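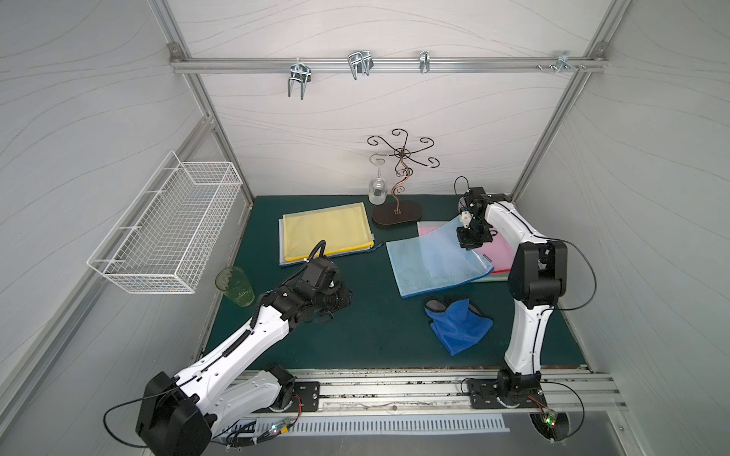 Práctica 4. Puesta a punto y mantenimiento de la celda bimanual
Asignatura: Automatización de procesos. Taller Mimora, puesto 2
Responsable de la celda: Hamish Harawira

Material necesario: juego de llaves Allen, paño sin pelusa, pincel antiestático, linterna, cuaderno de celda. El cuaderno se queda siempre en el taller.

1. Antes de tocar nada

La celda se entrega con los brazos en la última postura del turno anterior. Si una pinza ha quedado sujetando algo, no se tira de la pieza. Se coloca una mano debajo, se abre la pinza desde el panel y se retira el objeto hacia el fondo. Después se llevan los dos brazos a reposo y se corta la alimentación de potencia. La electrónica de control puede seguir encendida, de modo que los LED verdes de las placas situadas junto a las bases no indican que los motores estén sin tensión. Comprobad el interruptor.

2. Raíl delantero y bases

Los dos brazos van montados sobre el mismo conjunto de perfiles de aluminio, cada uno con su placa negra. Un tornillo flojo en la placa aparece más tarde como error de posición en la pinza, y se pierde mucho tiempo buscándolo en el programa. Se revisan todos los tornillos en cruz, primero el brazo izquierdo y luego el derecho.

Las ranuras del perfil acumulan polvo y motas oscuras. Pincel primero, paño después, siempre en el sentido de la ranura. No se usa aire comprimido, ni aquí ni en la rejilla blanca que hay debajo del raíl. La rejilla se limpia con el paño apenas humedecido.

3. Cables

Recorrido visual desde la base hasta la pinza:
- Funda corrugada del antebrazo izquierdo: sin grietas y sin pellizcos en la entrada a la muñeca.
- Bucle del cable en la muñeca derecha: tiene que quedar holgado con el codo doblado. No ponerle bridas.
- Cable lateral del brazo derecho: que no roce el panel de la pared.
- Hilos finos rojo y negro de la base derecha: solo se miran. Si hay que volver a conectarlos, avisad a Hamish.

4. Puesta a cero

Se da potencia con la celda despejada de manos. Desde la consola Gretance se lanza la rutina de referencia, un brazo cada vez. La rutina dura 40 segundos por brazo. Valor de consulta del encoder del hombro izquierdo: 3922. Se admite una desviación de 20 cuentas; si es mayor, se repite una vez, y si persiste se anota y se deja el brazo parado. El valor del derecho está en la hoja pegada a la consola, porque cambió al sustituir la articulación en octubre.

5. Colocación de objetos

El tapete verde oscuro se deja plano y sin arrugas. Orden de trabajo:
a) Carpetas de malla con cremallera, amarilla a la izquierda, azul y rosa a la derecha. La malla cede mucho; conviene que la pinza tome la esquina y no el centro.
b) Soporte de alambre en espiral, al fondo. Los brazos del soporte enganchan cables con facilidad.
c) Copa boca abajo y vaso verde. Velocidad reducida siempre que haya vidrio en la celda.
d) La cesta de alambre de la pared izquierda y los ganchos del raíl trasero son fijos. Si alguien los mueve hay que rehacer el mapa de colisiones.

6. Comprobación final

Cada brazo levanta una esquina de carpeta, la mantiene y la suelta. El otro permanece quieto. Se escucha la pinza: un zumbido continuo con los dedos cerrados suele ser exceso de consigna. El ciclo se da por bueno si no salta el aviso 274 (par en muñeca).

Entrega: una hoja por pareja, con los valores de encoder, los tornillos reapretados y cualquier marca encontrada en las fundas. Las hojas sin valores de encoder no se corrigen.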